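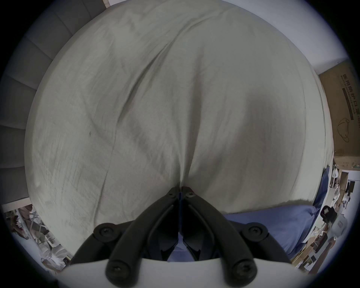 Search this list Search Advanced
Re: Splitting the water bill again

Raed Sfeir wrote:
> The Masel Street meter reads 1165 and Kanaan's side reads 83.
> I can't see how we owe the same amount. Has anyone
> been down to look at it since November?

I went down last night with a flashlight and my reading glasses – a fine evening out. The 83 is right. The 1165 is also right, but it's the old meter, which Skesard swore they had taken off the account. We have paid for it 3 times.

I've written to them. They promise a reply before the next bill, which gives them plenty of room. Please don't pay until I hear back, and whoever has the cellar key, it sticks, lift as you turn.

2 replies Share 0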